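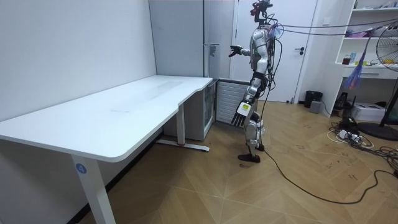

Why do some desks have a corner in them?

Words by Krisztina Gulyás
For readers of eight and up, and grown-ups who are asked to read it out

Most desks are rectangles. They have been rectangles for a very long time, and not many people have complained. Then somebody looked at a perfectly good rectangle and stuck another one on the side, and now we have the L-shaped desk.

To see why, you need to know about your arms.

Your arms are too short

Sit at a table. Keep your bottom on the chair and sweep one hand across the top, as if you were wiping up a very large spill. Your hand makes a curve. Everything inside the curve is yours. Everything outside it might as well be in Norway.

Now look at the far corners of the table. Your hand doesn't get there, does it? On a long straight desk the ends are mostly good for storing things you have forgotten you own, such as library books and half a recorder.

An L-shaped desk bends round so that more of the top falls inside your curve. You turn a little on your chair and there is a second desk, waiting. Writing goes on one part, the computer goes on the other, and the biscuits go wherever you think your brother won't look.

The curvy bit

Where the two parts of an L meet, there is an inside corner. If it were left as a sharp square, you would have to sit with it pointing straight at your tummy. So the makers often cut it into a curve, like the one in the white desk at the top of this page. You can tuck yourself into a curve and have desk on both sides of you, like a very unimportant pilot.

The edges of that desk are rounded too. Rounded edges are kinder to wrists, and much kinder to anyone who runs past without looking. You know who you are.

What is holding it up?

A rectangle can manage with four legs, one at each corner. An L has six corners if you count the inside one, and putting a leg under every single one would give your knees nowhere to go.

Some desks get round this with a foot bar. It is a long flat piece that lies on the floor with the leg standing on it. Try it with your own feet. Stand on one leg on tiptoe and ask somebody to blow on you. Now put your whole foot flat. It's easier, because a long foot makes you harder to tip, and the same goes for furniture. The desk up there has a foot bar under the leg at its far end.

Numbers and stickers

In schools and offices you often find a sticker somewhere on the furniture. There's a round blue one on the front leg of our desk, with a 4 on it. I can't tell you what that 4 is for, but a number is a handy thing for a desk to have. Imagine a building with 300 of them, all white. "Please mend the wobbly white one" is not a helpful message.

My own desk at work has number 3804 on it. We do not have 3804 desks. I have asked.

Where do the grey marks come from?

White desks look wonderful in the shop. Then people begin using them.

A faint grey scuff is sometimes a scratch, where a tiny bit of the surface has gone, and sometimes a smear, where a tiny bit of something else has been left behind. Shoes, bags, pencils and the undersides of laptops are all great leavers-behind.

You can test a mark at home, with permission:

Rub it gently with a clean pencil rubber for 15 seconds.
If it fades, it was a smear. Well done.
If it stays exactly as it was, try a damp cloth with a drop of washing-up liquid.
If it still won't budge, it may be a scratch. Put a mug on it.

And the floor?

The floor is parquet, and you say it "par-kay". The word came to us from French, along with "ballet" and "bouquet", and none of them sounds the way it looks.

Parquet is a floor made from pieces of wood laid in a pattern. Wood swells a little when the air is damp and shrinks when it's dry, so floor fitters usually leave a small gap at the edge of the room and hide it under the skirting board. Without the gap, the pieces could push against one another until the floor rose up in the middle, which is exciting only once.

Something to try

Cut an L out of newspaper, as big as you can manage, and lay it on the floor. Sit in the bend. Ask a friend to put 2 pencils anywhere on the paper. Can you reach both without getting up?

Then flip the L over, so it bends the other way, and have another go. Left-handed and right-handed people don't always choose the same one, and they can be quite stubborn about it.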